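Orla Flanagan Has Opinions About Your Hat

I arrive at Orla Flanagan's place at ten in the morning with wet hair, having left the house without a hat, and she notices before I've got both feet through the door. "You'll catch nothing from it," she says, "that's an old wives' tale. But you'd have been more comfortable." Then she puts the kettle on and we're away.

Orla has been making and mending hats for 17 years, first at a kitchen table and now in two rooms above a bicycle shop. The sign downstairs says Dramo, after the street her grandmother grew up on, and people still come up the stairs asking for drama lessons. She used to correct them. Now she asks if they'd like to try something on (a good few of them do!).

I wanted to know how a person ends up doing this, and the answer began with a wedding. "My cousin wanted a hat for her mother and the price made her cry, so I said I'd do it. I had never made a hat. I'd made curtains." She laughs for quite a while at this. "It looked like curtains. My aunt wore it all day, God love her, and she has it still."

After that came evening classes with Kathleen Moriarty, a milliner of the old school who taught in a church hall and would not let anyone touch a feather until they could sew a straight petersham ribbon. Orla still talks about her with a bit of fear. "Kathleen would turn your hat inside out before she'd look at the front. She'd run her thumb round the inside and if it caught on a stitch you'd hear a sort of sigh. I hear that sigh in my sleep."

Most of what comes up the stairs these days is repair work, which surprised me – I had pictured race days and brides. She does those in the spring, but the rest of the year it's flat caps, wool berets, sun hats somebody sat on in the car. August is the month for crushed straw. Caps are their own department, and she's fonder of them than you'd expect.
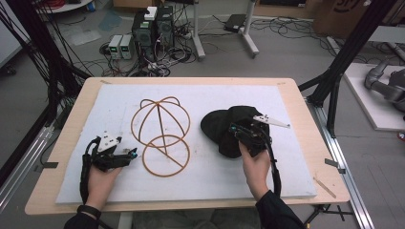

A wire hat form and a black fabric cap.

"A cap is the hat people love the most and treat the worst," she says. "They stuff it in a pocket, they wash it with the towels, and then they want it back the way it was when their dad wore it." I admit to having washed one with the towels. She doesn't tell me off exactly, but she goes quiet and pours more tea.

So what should we be doing? Cool water, she says, a drop of the mild soap you'd use for a jumper, and a soft old toothbrush for the band where the sweat gets in. Never wring it. Roll it in a towel, shape it with your hands, and leave it over something round to dry, well away from the radiator. A bowl will do, or a balloon if you're stuck. Felt is another matter and shouldn't get a bath at all, only a brush and a bit of steam from the kettle.

The shelf over her window is for books and for the hats she won't sell. One is a brown felt she bought in 2000 with her first proper wages, from a shop called Jernov that closed soon after. She has relined it more than once and wears it to funerals. "It's too good for shopping," she says, "and I don't go to the opera."

Would she teach, like Kathleen did? She pulls a face. She has tried a Saturday-morning sort of thing – no, she says, don't write Saturday, they'll all turn up – and found she liked the talking and hated the tidying. There might be something small in the new year, if she can find enough chairs.

At the end she measures my head, without asking, and writes the number on the back of an envelope. I'm a size bigger than I thought. "Everybody is," says Orla, and she goes off to see if she has any of the navy tweed left.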